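ロボットの頭の中をのぞいてみよう ソフトウェアのはなし(小学校中学年から)

2019年3月23日 文・Travent こどもページ係

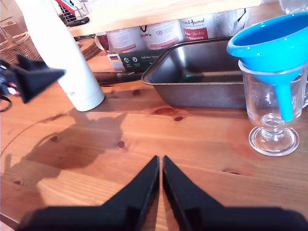
ロボットというと、みんな体のほうを見る。うで、指、モーター、ケーブル。かっこいいからね。でも今日は体じゃなくて、中で動いている「ソフトウェア」のはなし。目に見えない部分。ちょっと急ぎ足でいくよ。書くことがいっぱいあるので。

むずかしい言葉が出てきたら、とばしてOK。最後に言葉のまとめもつけておいた。

ソフトウェアってなに

かんたんに言うと、命令のあつまり。「こうなったら、こうしなさい」がずらーっと書いてある。ゲームもソフトウェア。スマホのアプリもソフトウェア。ロボットの中にも入っている。

ロボットのうでだけを机の上に置いても、なにもしない。電気をつないでも、まだなにもしない。命令がないと、ただの重たいかたまり。

命令はプログラミング言語という、コンピューター用の言葉で書く。書く人のことをプログラマーという。わたしたちTraventのなかまも、一日じゅう画面に向かってこれを書いている。肩がこる。

で、ロボットのソフトウェアは大きく分けると、こんな仕事をしている。

見る
考える(計画する)
動かす
ためす・直すための道具

じゅんばんに行こう。

その1 見る(にんしき)

カメラは目みたいなもの、とよく言われる。半分だけ正解。カメラは光を数字にかえるだけで、「これはコップだ」とは思っていない。

写真をうんと大きくしてみると、小さな四角がならんでいるのがわかる。ひとつひとつを画素(がそ)という。画素には数字がついている。赤がどれくらい、緑がどれくらい、青がどれくらい。ロボットにとどくのは、この数字の山。山というか、もう海。

そこからソフトウェアの出番。数字の海の中から、

ここで色が急にかわっている → ものの「ふち」かも
ここは同じような色がつづいている → ひとつの面かも
この形、前にたくさん見たコップに似ている → コップかも

ぜんぶ「かも」。ロボットは「かも」をたくさん集めて、いちばんありそうな答えをえらぶ。自信の強さも数字で持っている。「コップだと思う、自信は高め」「フライパンだと思う、自信は低め」みたいに。

みんなも暗い部屋で、いすにかかった服をおばけと見まちがえたことない? あれと同じことがロボットにはしょっちゅう起こる。明るい部屋でも起こる。

とうめいなものは、にがて

ロボットの目のにがてなもの、ナンバーワン候補。ガラス。

ガラスのジョッキを机に置くとする。人間にはすぐわかる。でも数字で見ると、ジョッキの場所にあるのは「むこうがわの机の色」。すけているから。ふちのところだけ光がまがって、へんな線になる。ソフトウェアは「机かな? 机にしてはへんだな?」となる。

ここにおもしろいことがある。とうめいなガラスの上に、青いプラスチックのろうとがのっていたら?(ろうとは、ラッパみたいな形の、液体をそそぐときに使うやつ。)青い色はとても見つけやすい。だからソフトウェアは、ろうとはすぐ見つける。ところが下のガラスを見おとすと、「青いろうとが空中にういている」と思ってしまうことがある。

ういているわけないよね。だから、ソフトウェアに「ものはふつう空中にうかない」ということも教えておく。そうすると「じゃあ下になにかあるはずだ、もう一回よく見よう」となる。見る力と、世の中の常識。両方いる。

ピカピカも、にがて

金属のもの。スプーン、なべ、パウンドケーキの型。光をはねかえす。

はねかえした光がカメラに入ると、そこだけまっ白になる。まっ白の数字からはなにもわからない。それに、きょりをはかるセンサー(自分から光を出して、もどってくるのを見るタイプのもの)もこまる。光がべつの方向にとんでいってしまって、もどってこない。センサーは「なにもないです」と言う。あるのに。

黒っぽいものは逆に、光をすいこんでしまう。これもあまりもどってこない。わがままだなあと思うかもしれないけど、ほんとうにそうなの。

かげにだまされる

机の上に、長くて黒っぽい形がひとつ。さて、ものでしょうか、かげでしょうか。

人間はまず、まちがえない。光がどっちから来ているか、知らないうちに考えているから。ロボットのソフトウェアは、教えないとまちがえる。しかもロボットのうで自身が、机に大きなかげを落とす。うでが動くと、かげも動く。「なにか動いた! 黒いやつが来た!」とソフトウェアがびっくりする。自分のかげなのに。

ねこや子犬が自分のかげを追いかけるのに、ちょっと似ている。

対策はいくつかある。きょりをはかれば、かげには高さがないことがわかる。高さゼロなら、ものじゃない。もうひとつは、かげの入った写真をたくさん見せて練習させること。うちでは両方やっている。

木のもようも

木の机には、木目(もくめ)とよばれる線と、ふし(こい色のまるい点)がある。これもソフトウェアにはめいわく。まるい点を「ボタンが落ちている」と思って、つかみに行ったりする。つかめない。机だから。何回でもつかみに行く。見ているこっちはちょっとかわいそうになってくる。

じゃあ、もようのない真っ白な机だけで練習すればいい? そうすると、白い机の上でしかはたらけないロボットになる。みんなの家の机、真っ白とはかぎらないよね。だから、木の机もどんどん使う。

文字は読めるの

読めるソフトウェアもある。ふくろに印刷された字を見つけて、文字に直す。

ただし、ふくろはまがる、しわになる、となりのふくろにかくれる。半分かくれた字を、ソフトウェアは半分のまま読む。「りんごジュー」まで読めたら、人間なら「ス」が見えなくてもわかるけど、ソフトウェアは「りんごジュー」という商品だと思うかもしれない。それに日本語、英語、ドイツ語、いろんな言葉のふくろがあるから、どの言葉かを当てるところから始まる。

その2 考える(けいかく)

見えた。つぎは計画。

「コップをつかんで、となりにうつす」をやってみよう。みんなの頭の中では一瞬。でもロボット用に分けるとこうなる。

手をひらく
コップの近くまでうでをのばす
まわりのものにぶつからない高さにする
指がコップの両がわに来るようにする
指をとじる
つかめたか、たしかめる
持ち上げる
はこぶ
ゆっくりおろす
指をひらく
うでをもどす

ながい! しかも「うでをのばす」のところが、また細かく分かれる。ロボットのうでには関節がいくつもあって、それぞれ何度まげるかを決めないといけない。

ためしに、自分の人さし指で鼻の頭をさわってみて。つぎに、ひじを高く上げたまま、同じ鼻をさわってみて。できたよね。指先の場所は同じなのに、うでの形はちがう。つまり、やり方がひとつじゃない。ロボットも同じで、たくさんのやり方の中から、ぶつからなくて、むりのないものをさがす。さがすのが計画のソフトウェアの仕事。

地図アプリで学校までの道をさがすのと似ている。通れない道をさけて、近い道をえらぶ。ちがうのは、道が平らな地図じゃなくて、空中にあること。

ぶつからないために

机の上にものがたくさんあると、計画はぐっとむずかしくなる。

せの高いボトルがあったら、そのうしろのものは上からか横からしか行けない。上にたながあったら、上からも行けない。じゃあ手前のものをどかす? どかすなら、どこに置く? 置いた場所が、あとでじゃまにならない?

パズルだ。引っこしのときの大人の顔を思いだしてみて。あの顔で考えている(ロボットに顔はないけど)。

計画のソフトウェアは、見えているものを頭の中で少しだけ大きくして考える。コップを、じっさいよりひとまわり太いコップだと思っておく。見まちがいがちょっとあっても、これならぶつからない。太くしすぎると、こんどは「せまくて通れません」と言って動かなくなる。ちょうどいい太さをさがすのに、けっこう時間がかかる。

うでが二本あると

一本のうででもたいへんなのに、二本になるとどうなるか。

できることはふえる。片方でおさえて、もう片方でふたを開ける、とか。人間もそうするよね。片手でペットボトルのふたを開けるのはたいへん。

でも心配もふえる。うでどうしがぶつかるかもしれない。右のうでにとって、左のうでは「動くじゃまもの」。左にとっての右もそう。だから計画のソフトウェアは2本をべつべつに考えないで、いっしょに考える。いつ、どこに、どっちのうでがいるか。時間も入れて考える。

ぶつかりそうなときは、片方が待つ。せまい道で車がゆずりあうみたいに。ただ、両方が「おさきにどうぞ」と待ちつづけて、どっちも動かなくなることがある。これには名前があって、デッドロックという。人間のろうかでもたまに見る。

その3 動かす(せいぎょ)

計画ができたら、モーターを回す。かんたん?

かんたんじゃない。計画どおりに「30度まげて」と命令しても、モーターはぴったりには止まらない。行きすぎたり、たりなかったり。うでの重さもあるし、持っているものの重さもある。

そこで、制御(せいぎょ)のソフトウェアが、ものすごい早さでこれをくりかえす。

いまどこ?
行きたいところと、どれだけずれてる?
ずれをへらすには、どれだけ力を出す?
出す
いまどこ?(最初にもどる)

これをフィードバックという。自転車で考えるとわかりやすい。右にかたむいたら直す、左にかたむいたら直す。ずーっとやってる。いちいち「直すぞ」とは思っていないよね。目をつぶって自転車に乗ったらあぶないのは(ぜったいやらないで!)、ずれがわからなくなるから。

直しかたが強すぎると、どうなるか。右に行きすぎて、あわてて左に直して、左に行きすぎて、また右。うでがぶるぶるふるえる。弱すぎると、のろのろして、なかなかつかない。ちょうどいい強さを決めることを「調整」という。わたしたちは机の前でぶるぶる、のろのろ、ぶるぶる、のろのろを何時間もやったりする。

つかむ力

指が2本のグリッパー(ロボットの手の部分。つかむところ)で、ものをはさむとする。どれくらいの力で?

ぬれた石けん → 強いとすべる、弱いとすべる
生たまご → 強いとわれる
お米のふくろ → 形がかわるから、はさむ場所でぜんぜんちがう
金属の型 → ふちをはさむのか、全体をはさむのか

人間の指先には、すごくたくさんのセンサーがついているようなもの。すべりそうになると、気がつく前に指がぎゅっとなる。ロボットの指には、そんなにたくさんついていないことが多い。だから、モーターにかかる力を見て「なにかはさんだ」と気づいたり、指のあいだのすきまの広さを見て「あれ、とじきっちゃった、つかめてない」と気づいたりする。

とじきった指は、空気をつかんだしるし。

その4 ためすための道具

ここがいちばん地味で、わたしはいちばん好き。

プログラムは、最初はかならずまちがっている。かならず。そのまちがいをバグという。バグを見つけて直すのがデバッグ。で、ロボットのバグがゲームのバグとちがうのは、ほんとうに重たいものが動いてしまうこと。だから道具がいる。

シミュレーター

コンピューターの中に、にせものの机と、にせもののロボットを作る。そこで先にためす。ぶつけてもこわれない。コップをわっても、ボタンひとつで元どおり。

うちのチームでは、シミュレーターにHindholmという名前をつけている。2月のひと月に、Hindholmの中で「つかむ練習」を2594回やった。ほんもののうででやったら、うでも人間もへとへとになる。

ただし、シミュレーターはほんものとはちがう。にせもののガラスは、ほんものほどいじわるにすけない。にせもののふくろは、ほんものほどくしゃっとならない。Hindholmで百点でも、ほんものの机ではぼろぼろ、ということがある。くやしい。

きろくする道具

ロボットが動いているあいだ、なにが見えていて、なにを計画して、どのモーターにどれだけ力を出したかを、ぜんぶファイルに書いておく。これをログという。日記みたいなもの。ものすごく細かい日記。

失敗したら、日記を巻きもどして見る。Lahtinenという、ログを見るためのソフトウェアを自分たちで作った。時間のつまみを左に動かすと、前にもどれる。「あ、この時点でもうろうとの場所がずれてる」。そこがわかれば、見るソフトウェアが悪いのか、計画が悪いのか、制御が悪いのか、見当がつく。

これがないと、みんなで「計画のせいだ」「いや、目のせいだ」と言いあいになる。なった。

お手本でおしえる

命令をぜんぶ文字で書くのは、たいへんすぎることがある。くつひもの結びかたを、文字だけで説明できる? やってみて。たぶんむり。

そういうときは、お手本を見せる。人間がロボットのうでを動かして、正しい動きをさせて、そのときのカメラの映像とうでの動きをいっしょに記録する。たくさん集めて、ソフトウェアに「こう見えたときは、こう動くんだよ」と学ばせる。機械学習という方法のひとつ。

お手本は、おなじことばかりだとだめ。コップがいつも右にあるお手本ばかり見せたら、コップは右にあるものだと思いこむ。左に置いたら、右の空気をつかみに行く。だから、置き場所をかえる、入れものをかえる、机をちらかす。ちらかった机は、じつはいい教材。(おうちの人に部屋がちらかってると言われても、これを言いわけに使わないように。)

ゆっくり、が大事

新しいプログラムを初めてほんものでためすとき、さいしょはうんとおそく動かす。そして手もとに非常停止ボタン。おしたら止まる。なにがあっても止まる。

止まる、というのもソフトウェアにまかせきりにはしない。ソフトウェアがこまったことになっているときに、ソフトウェアに「止まって」とたのんでも、聞いてくれないかもしれないからね。だから止まるボタンは、電気のほうで直接つながっていることが多い。

やってみよう:となりの人をロボットにする

道具がいらない実験。友だちかおうちの人と2人でやる。時間は8分くらいあればできる。

用意するもの。目かくし用のタオル、プラスチックのコップ、消しゴム。われるものは使わないでね。

1 机の上にコップと消しゴムを置く。
2 ひとりがロボット役。いすにすわって、目かくしをする。
3 もうひとりがソフトウェア役。言葉だけで命令する。
4 目標は、消しゴムをコップに入れること。
5 ロボット役は、言われたことだけをする。気をきかせたらだめ。

「もうちょっと右」と言われたら、どうする? もうちょっとって、どれだけ? ロボット役は「わかりません」と言っていい。「右に指1本ぶん」なら動ける。

「つかんで」も、だめかもしれない。どの指で? どれくらいの強さで?

やってみると、命令する人のほうがつかれる。ほんとうに。

なれてきたら、こんなのも。命令してから動くまで、ロボット役が心の中で3つ数えてから動く。おくれ(遅延)の実験だ。とたんにむずかしくなって、行きすぎたり、もどりすぎたりする。さっきの、ぶるぶるの話と同じことが起きている。

よくくる質問

ロボットは自分で考えているの?
計算はしている。さっきの道さがしみたいに、たくさんのやり方からえらんでいる。でも「きょうはつかれたなあ」とか「このコップかわいい」とは思っていない。

コンピューターはどこに入っているの?
ロボットの台の中だったり、となりに置いた箱だったり。ケーブルでつながっていることが多い。Brondleyといううちの小さな試作機では、コンピューターは机の下にある。足でけらないように、みんな気をつけている。

失敗するとどうなるの?
ものが落ちる。つかめない。止まる。そうしたらログを見て、直して、またやる。この仕事のほとんどはこれ。

家のお手つだいはいつできるようになるの?
わからない。決まった場所の、決まった仕事ならできるものもある。でも家は、ひとつひとつちがう。机も、コップも、電気の明るさも、ちらかり方も。そこがむずかしくて、おもしろいところ。

プログラマーになるには、算数がとくいじゃないとだめ?
とくいだと助かる。でも、しつこく調べるのが好きな人も向いている。まちがいさがしの絵本がすきな人とか。

子どもでもプログラムは書ける?
書ける。ブロックをならべて作るタイプのものからはじめる人が多い。図書館にも本があるから、さがしてみて。

言葉のまとめ

ソフトウェア:コンピューターへの命令のあつまり。
画素:写真をつくっている小さな点。
にんしき:なにがどこにあるか見つけること。
けいかく:どう動くか、先に決めること。
せいぎょ:ずれを直しながら、ねらったとおりに動かすこと。
フィードバック:けっかを見て、つぎの動きを直すこと。
グリッパー:ロボットの、つかむ部分。
デッドロック:おたがいに待ってしまって、動けなくなること。
シミュレーター:コンピューターの中の、ためし場。
ログ:ロボットの細かい日記。
バグ:プログラムのまちがい。
デバッグ:バグをさがして直すこと。
遅延(ちえん):命令してから動くまでのおくれ。
機械学習:たくさんの例から、コンピューターにやり方を見つけさせる方法。

先生・おうちの方へ

目かくしの実験は、まわりに物のない机で、かならず大人がいるところでおこなってくださ い。印刷して授業で配っていただいてかまいません。漢字はなるべくへらしましたが、低学年のお子さんには、いっしょに読んであげてください。

次回は「ロボットはどうやって自分の場所を知るの?」の予定です。地図のはなし。まだ一行も書いてません、がんばりまs。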